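Subject: Re: [grippers] Wavberg pads on round bottles
Date: 23 January 2020
List: Lamthorpe arms and grippers

On the grippers list, a member wrote:
> We've got the Wavberg fingers on both arms now and they're lovely on
> boxes, but anything round and smooth creeps as soon as the wrist rolls.
> Has anyone tried them for pouring? Wondering whether to get the Callel
> set before March or just live with it.

Yes, pouring is what I've been at all week! Short version: don't buy anything yet, try turning the force down first. I know that sounds backwards. I had mine at 63 per cent and the bottle kept twisting round in the fingers, and at 46 it sat far better (my guess is the pads were bulging and only touching along one edge, but I'd love to hear from somebody who knows rubber).

My set-up is dull enough. Bottle of red in the left arm, wine glass on the table, right arm keeping out of the way with its fingers open. I'd like the right one to steady the foot of the glass eventually, but one thing at a time.

Left arm with the bottle over the glass, right arm waiting: 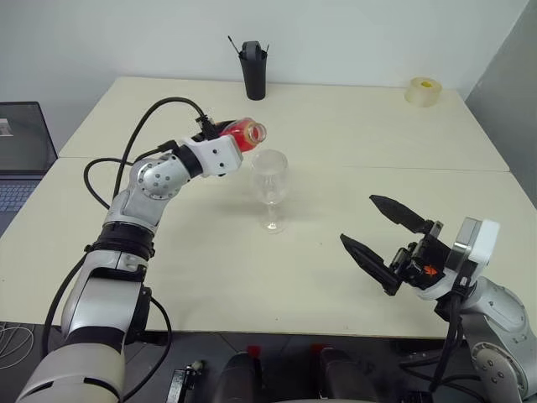
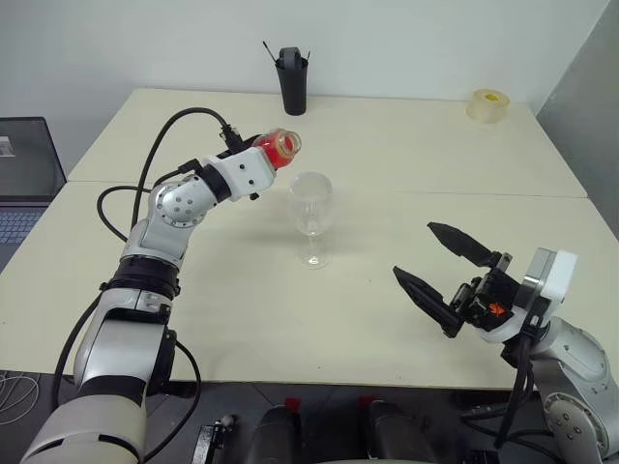
What I've changed so far

1. Grip force, as above. Do this one first, it costs nothing.

2. Wrist speed. The Tarar controller has a smoothing setting that I'd left on the factory value, and it gave a little kick at the start of every roll. Setting it to 2 got rid of the kick. Slower, yes, but I'm in no hurry.

3. Cable slack. I had the wrist cable tied down far too neatly and it was tugging as the wrist came over. It now goes up in a big loop above the arm and looks dreadful, and I'm leaving it like that.

4. Where I hold the bottle. Lower down is steadier for carrying, but then the mouth swings through a huge arc when you tilt and you end up chasing the glass with the whole arm. I've gone higher and put up with a bit of wobble on the lift.

As for the Callel set, I borrowed one for an afternoon. Better on glass, no question, worse on cardboard, and changing over is a fiddle with those tiny screws. If you do mostly boxes I'd stay where you are.

One thing I'm stuck on is knowing when to stop. I'm going by tilt angle and time, which is fine until the bottle gets low and then it's all wrong. My log is up to 2,226 lines and I still can't see a tidy rule in it. Is anyone doing this off the head camera? Red against clear glass ought to be easy, but the reflections in the bowl keep fooling mine.

Happy to send the settings file if it's any use, just reply on the list.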